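Home | Program | Speakers | Notes and Handouts | Venue | Contact

Setting the Small Table: Speaker Notes
Sachiko Higuchi, Riststead Household Skills Program
Session 7, Tuesday, 2:00 p.m.

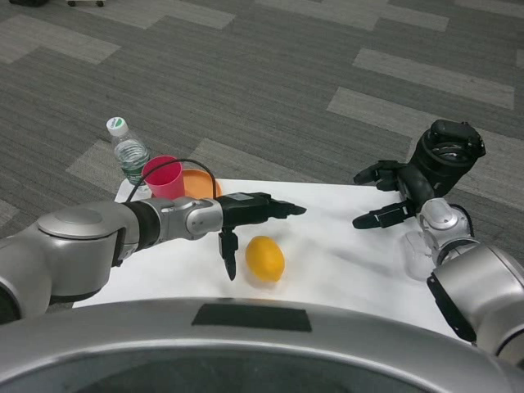
Table items: water bottle, pink cup, orange plate, lemon.

Opening

Good afternoon, and thank you to the organizers for the invitation. The subject of this session is the small table: how it is laid, how it is used for a light meal, and how it is cleared. Riststead has taught this unit in community kitchens and residential settings for several years. The remarks that follow are drawn from the current edition of the course guide, prepared with my colleague Yuto Honda.

(Pause. Confirm that the handout has reached the back rows.)

The unit is short. It runs for 20 minutes and asks the learner to handle a few items with care. Instructors often regard it as too simple to prepare for, and the quality of the session suffers accordingly.

Choice of table

We recommend a plain rectangular table with a light top. A white surface makes the edges of a cup or plate easy to find, particularly for learners with reduced vision. The table should stand on a level floor with clear space on at least two sides. Carpet is acceptable. Tablecloths should be saved for a later session.

Choice of items

The items on the slide are ordinary ones. The plastic cup is pink and the plate is orange, so each may be named by its color alone. Programs are asked to avoid white tableware on a white table during the first two sessions. Patterned plates should also be left in the cupboard.

The bottle is clear plastic with a white cap. Instructors should check before the session that the cap can be opened by the learners present. A cap that has been loosened and closed again by hand is permitted.

The lemon is often questioned. Mr. Honda introduced it after a season in which we used oranges, which proved too large for many learners to hold in one hand. A lemon is firm and brightly colored, and its oval shape requires a different grip from the cup. It may be sliced at the end of the session if the kitchen rules allow a knife.

(If time is short, omit the next paragraph.)

In the Kosbridge pilot, 178 learners completed the unit across two terms. The attendance record was kept by Savvas Triantafyllou. Instructors reported that the plate was the item most often set down too near the edge, and the guide now asks that a hand's width be left between plate and edge.

Order of laying

The plate is placed first, in front of the seat. The cup goes beyond the plate, to the side of the hand the learner prefers. The bottle is placed behind the cup, upright, and is not opened until everyone is seated. The lemon comes last. On the slide, the bottle and cup stand toward the back of the table, with the plate behind and to the right of the cup, and the lemon lies apart on the open tabletop. This differs from the finished setting. Ask the audience which item they would move first, and allow one minute for replies.

Most groups will answer that the plate should come forward. Some will choose the lemon. Either answer may be accepted, provided the speaker returns to the order given in the guide.

Clearing

Clearing follows the reverse order. The lemon is returned to its bowl, the bottle is capped, the cup is emptied at the sink, and the plate is carried last with both hands. The surface is then wiped from the far side toward the learner. Chiharu Koyama's checklist for this stage is on page 3 of the handout.

Questions

Questions on funding should be referred to the Riststead office. Questions on the Tamiru edition may be answered briefly: translation is under way, and the order of laying is unchanged.

Comments (3)

Tsutomu Hirose
Thank you for posting the notes. Our center uses round tables only. Does the hand's width still apply?

Sachiko Higuchi
It does, Mr. Hirose. Please measure from the nearest point of the edge.

kitchen_room_b
We tried this with limes and they rolled more than we liked. Going back to lemons in October. Page 3 of the handout printed blank for me, could someone send it again?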